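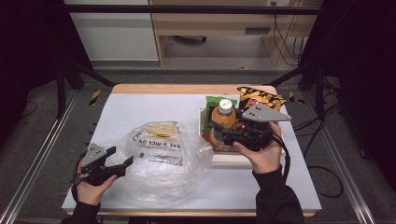
Slide 6. Bagging task, two hand-held grippers, operator's view.

Start with the hardware, keep it under a minute. The operator holds one gripper in each hand. No arm in the loop at this stage. Point out the cable on the right unit, people ask.

Then the objects. Clear plastic bag on the table, crumpled, goods in the shallow white tray to its right. The bag is the hard part: transparent, it wrinkles differently every episode, and the print deforms with it. The upright bottle is easy by comparison. Chip bags fall in between.

Numbers for the Drunolau set:
1035 episodes recorded
49 dropped at review, mostly lost tracking
22 operators
50 episodes per operator maximum, so no one style dominates

Say what counts as one episode: from first contact with an object to both grippers clear of the table. Gøran Ljungberg wrote the rule and will take questions on it.

Resets. Operator re-crumples the bag by hand between episodes. We tried a fixed starting shape in March and the policy learned the shape. Don't spend long on this, the plot is on slide 8.

If asked about labels: Oluwaseun Akinola's group at Bettencourt marks failed grasps, and we keep them in.

Next slide: Skorulville comparison.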